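**Is a wooden block-and-stick set worth it for a four-year-old?**

Yusri_Sitompul

My sister wants to buy the Roruser set for my son. The seller in Gurville calls it "heirloom quality" and wants $100. Colour me doubtful. The main piece is painted wood with the edges left bare.
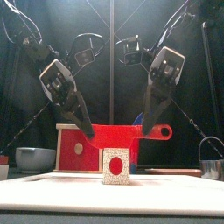
*Red box with the light wood edging, handle to the right*

There's a stick as well. Looks thin to me, and I can see it snapping by September.

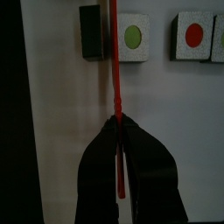
*The red stick, ridged bit near the end*

Has anyone had one last?

---

**Ikhsan Krishnan**

"Heirloom" means nothing, any seller can write it. Ask what the paint is and get it in writing. I'd want the stick put away unless you're sitting with him, it's pencil thin. As for the blocks, I'm not sold on the dots.

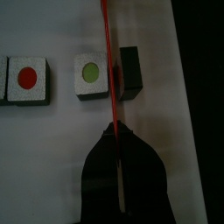
*Dotted blocks, red and pale green*

Is there a game that goes with them, or are they decoration? If the listing doesn't say, I'd offer half.

---

**lakeck_mum**

we had a different one, 16 blocks, kids used them for about a week then it was back to the cardboard box. try the toy library first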